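Dokberg Desktop File Organizer, Mint Green

Sold by Zasden Desk & Paper. Item 341. In stock.

I put off stocking a plastic file rack for ages, mostly because the ones I tried were wobbly little things that tipped over the second you leaned a book in them. The Dokberg won me over! It has tall dividers punched all over with holes, compartments along the front, and a small tray section at the base for the stuff that usually ends up under your keyboard. The color is a soft mint, pale enough to get along with most desks (mine is a mess of browns and it still looks cheerful). 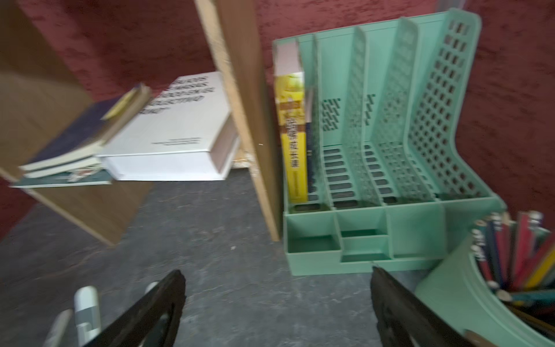
What fits in it

Paperbacks, folders, notebooks, the mail you're pretending not to have seen. A slot will take a yellow paperback with a thin blue book squeezed in beside it, so you don't have to give every skinny thing its own space. I keep my heaviest stuff in the slots nearest the middle, but that's just me being fussy.

It sits nicely next to a low shelf, too. I like the Karimi in light wood, which has a raised lip on the top board and an open space underneath for books, lying down or leaning, whatever you've got the patience for.
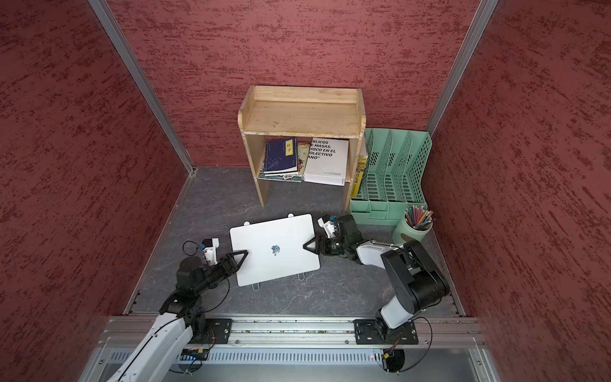
Mint organizer beside the light wood shelf, with colored pencils in a pale green pen holder.

Setting up your corner

Give yourself a little elbow room before you load it up. I start with the shelf against the wall, then slide the organizer up close on one side and fill both from the back.
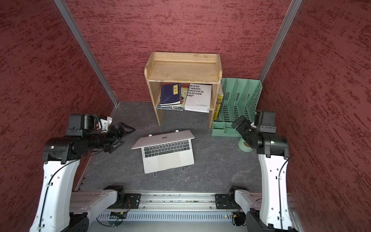 My own rule is that big floppy books go on the shelf and narrow ones stand up. Your rule may be different and that's fine. The lower compartment of the shelf handles a real mix, like that dark navy hardcover with the yellow title label and the white book leaning over on the right, and you can still read what's what. Tape can live out front where you'll grab it.

Cleaning

Dust does get into the holes, I won't lie. A soft dry brush once a month keeps mine decent, and a damp cloth does the rest. Same cloth for the desktop.

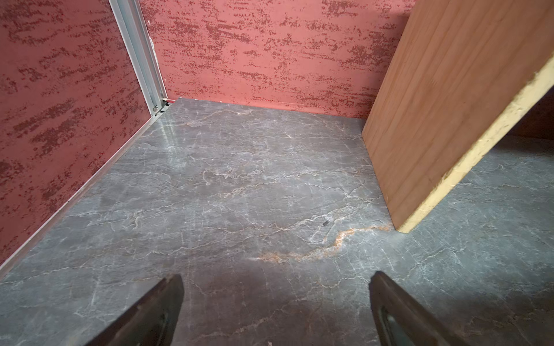
Driruvura wrote in to ask whether the dividers come out, and added that the organizer had been holding sheet music since July with no complaints. They don't come out, sorry! Orders ship in 7 to 8 days, and there are 200 in this batch.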